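# About Jendora

Jendora is a language school for grown-ups. We teach evening and daytime classes in Hindi, Urdu, Turkish and Portuguese, and we've been doing it long enough now that some of our first students are back as teachers (which still makes us ridiculously happy).

We started because two people kept meeting at the same bus stop. Mohit Katiyar was teaching Hindi to his neighbor's kids on weekends, and Naveed Farooqui was doing the same thing in Urdu for his cousins, who had grown up here and couldn't follow their grandmother's phone calls. They got to talking about how close the two languages sound in the kitchen and how far apart they look on paper. By the end of that winter they had a joint class going, with 5 students, one whiteboard and a kettle that leaked.

The kettle is gone. The joint class is still on the schedule, and it's still the one people fight over!

## How we teach

We talk first. You'll say something out loud in the first ten minutes of your first class, even if it's only your name and what you had for breakfast. Reading and writing come in from week three, and by then you've got enough words in your ear that the letters have something to stick to.

Classes are small – never more than 20 people, and usually well under that in the second year. We sit around tables, we move around a lot, and we swap partners every few minutes so you don't get used to just one person's accent. Grammar gets taught when somebody bumps into it. If you ask why the verb changed, the teacher will stop and go into it, and sometimes that eats up the rest of the hour. We think those are some of the best hours.

We also cook, sing, argue about movies and read the backs of cereal boxes. Naveed has run a whole unit on wedding invitations. Mohit's train announcements class came out of one long trip from Kanpur and has been a favorite every spring.
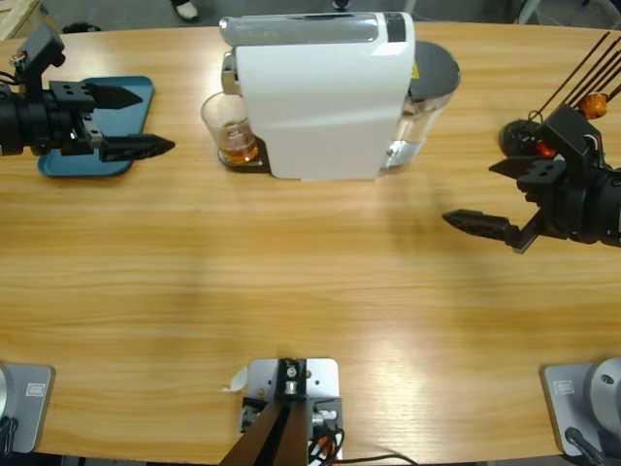 *A long light wooden table with a blue tray on it.*

## Son, Tonow and Adport

These are our three programs, and yes, we named them ourselves, late at night.

**Son** is for families. A parent, aunt or grandparent signs up together with a child of eight or older, and they learn side by side. The children are nearly always faster, and they enjoy that very much. Son meets on a ten-week cycle, and siblings can join for half price.

**Tonow** is for people with a trip, a wedding or a new job coming up. It's short and quite intense, four evenings a week for three weeks, and it's built around what you'll need to say when you get there. Bring us your situation. We've had a nurse, a bass player and a man who wanted to give a toast to his future in-laws in Portuguese. He sent us the video and he did great.

**Adport** is our longest program, two full years, for anyone who wants to read novels and newspapers and hold their own in a real conversation. It's a lot of homework! The Adport reading group puts together a booklet of its own translations every April, and you can pick up a copy at the front desk.

## Our library

We're so proud of this part. There are 489 books on our shelves, all of them free to borrow for enrolled students, plus a box of comics that we've stopped trying to keep in order. A good chunk of them came from one retired schoolteacher who wanted her collection to be read by people who would write in the margins. So please do write in the margins, in pencil. Reading someone else's puzzled notes from two years ago is half the fun.

## Who comes here

All kinds of people. Our oldest student so far was 92 when he signed up for beginner Turkish, and he went on to finish the second level too. We have night-shift workers in the morning classes, new parents who come in with babies, and plenty of folks who grew up hearing a language at home and never got to learn it properly. If that last one is you, we have a separate starter class, as your listening is probably way ahead of your speaking and a regular beginner class would bore you. 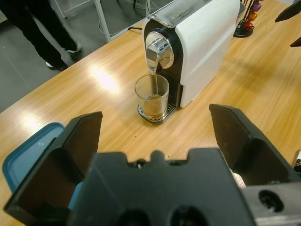
**Do I need to know the alphabet before I start Urdu or Hindi?**

Beginners start with speaking, and we teach the script from scratch in week three. If you'd like a head start, ask at the desk for the practice sheets.

## Coming to visit

You can sit in on one class for free before you sign up for anything. Let us know a day or two ahead so the teacher can save you a chair, and tell us which language you're curious about – or just say you can't decide, and we'll put you in whichever room is loudest. Tea is on the shelf by the coat hooks, and cups go back in the rack when you're done.

Fees, term dates and the homework policy are all on the Classes page. If money is tight, write to Mohit directly. We keep a few low-cost spots in every program and we'd love to see them filled.

Page last updated 07/05/2016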